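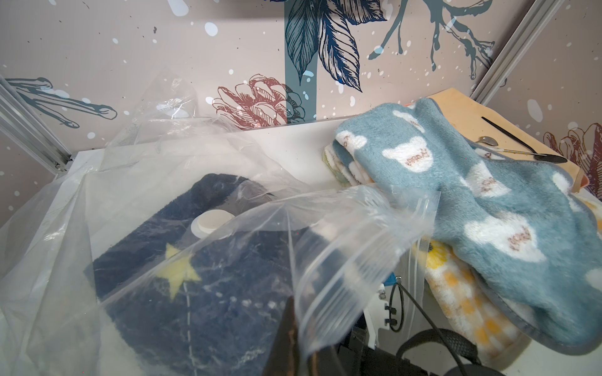 Wrist camera loses the edge of a clear zip bag, any ideas?

Asked in Home Builds, November 2022
7 answers hidden, 2 shown (sorted by votes)

Hi all! I've been building a small tabletop arm in the garage at our place in Drindale and I'm having more fun with it than anything I've made in years. Extrusion rails for the corners, white table, a gripper with a little camera at the wrist. It picks up folded cloths and fleece really nicely now, even the fluffy blanket with the bears on it, which I was sure would be a nightmare.

What I can't get past is zip-top bags. I want the arm to hold the bag by the zipper strip and lift, with something soft already inside (I'm using a hot-water bottle in a navy fuzzy cover). The detector finds the cover right through the plastic every time, star and all. The bag itself it barely sees. It goes for a wrinkle in the middle, or for the loose plastic standing up at the side, and pinches air. Out of 33 tries I got 2 decent grabs on the strip.

Things I've tried: slower approach, softer finger pads, turning the exposure down. Pads helped a bit. I do have a printed leaf backdrop on the walls because I like it, and I'd love to keep it if I can. Is this a lighting thing, a camera thing, or do I need to give up and use depth?

Answer 1 (accepted)

Fun project! Clear film is hard for everybody so don't feel bad about 2 out of 33.

I'd start with the light. If you have one lamp overhead you get bright streaks on every fold, and to the detector a streak looks a lot like an edge. Put a sheet of baking parchment or a proper diffuser between lamp and table and move the lamp over to one side, low down. The ribs on a zipper strip run parallel, so with low side light they show up as a nice regular pattern that the random creases don't have. Look for that pattern instead of looking for "bag".

Depth probably won't save you. The cheap sensors see straight through clear plastic and report the table or whatever's in the bag. I spent a whole December finding that out on my own arm!!

Second thing, check where your cables go. A loop of black cable near the wrist will swing into view and the detector will happily lock on to it. Zip tie it back along the last link, leave enough slack for full wrist rotation, and mask out the part of the view where the gripper body always sits. Ten minutes of work and my false grabs dropped a lot.

On the backdrop, I'd keep it. Crop to the tabletop before detection and the leaves never get a vote.

Gert Steyn

Comment from the asker: Parchment worked!! I can see the ribs now even in the raw view. Got 15 good ones in a row last night before it snagged the blanket. Cable is next.

Comment: 15 in a row is great. Which way up do you have the strip, toward the arm or away?

Comment from the asker: Sort of diagonal, with one end up on the blanket. It seems to like having that end off the table.

Answer 2

try a white bag or put tape on the zipper. blue painters tape, any camera can find that. I did 1000 picks with tape at the Skositz shop and it was fine. also you could just use a suction cup

Comment: Suction on a crumpled bag with a fleece cover in it? Mine just peels off as soon as it lifts.

Comment: works ok if the bag is flat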